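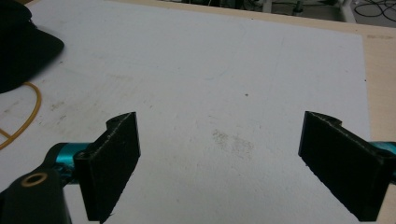

Cleaning and Reuse of White Boards as Work Surfaces
Project report, second-year Materials and Interiors
Jabłońska, November 2022

1. Background

The study room at Tuditz has light wooden tables that mark easily. Students have got into the habit of laying a large white board flat on the tabletop and working on that. The boards get dirty in turn, and they are usually replaced when they look bad. Our project asked whether they could be cleaned well enough to stay in use for another year.

2. What the dirt looks like

We sorted the marks into three types before trying anything on them. The first is the smudge, a greyish-brown patch with a powdery look, often near the middle of a board. The second is the streak, which is brownish and fainter and tends to be found towards the sides. The third covers small scuffs and single dark dots. Scuffs were the hardest to record, as many only show when the light comes from one side.

Things left lying on a board, such as clothing and cables, were moved before cleaning and put back afterwards. We did not try to find out which of them caused marks.

3. Method

Two boards were used. Each was divided into strips with masking tape, and each strip was given one treatment:

Dry cotton cloth
Damp cloth, warm water only
Damp cloth with washing-up liquid
Kostar cream cleaner on a soft sponge

Every strip was wiped with the same number of strokes, then dried with a clean cloth. We allowed no scrubbing pads after a first trial on an offcut left the surface dull. The tape was pulled off while the strips were still slightly damp, which was a mistake. It left glue along one edge and that strip had to be done again.

4. Results

The dry cloth spread the powdery smudges over a wider area and did nothing for the streaks. Warm water lifted most of the smudges. Washing-up liquid removed the streaks as well, apart from one near a corner. The cream cleaner gave the whitest surface but needed a second rinse, and it left a film when we hurried this.

No treatment removed the scuffs. We think these are damage to the surface itself.

5. Cost

The whole test came in under our budget of 794 crowns. The largest single item was the replacement tape from Stisier.

6. Recommendations

Boards should be wiped with warm water and washing-up liquid at the end of each week, and turned over once the scuffs become a nuisance. The cream cleaner can be kept for the end-of-year clean in June. We would like to repeat the test with older boards, and with the strips marked in pencil in place of tape.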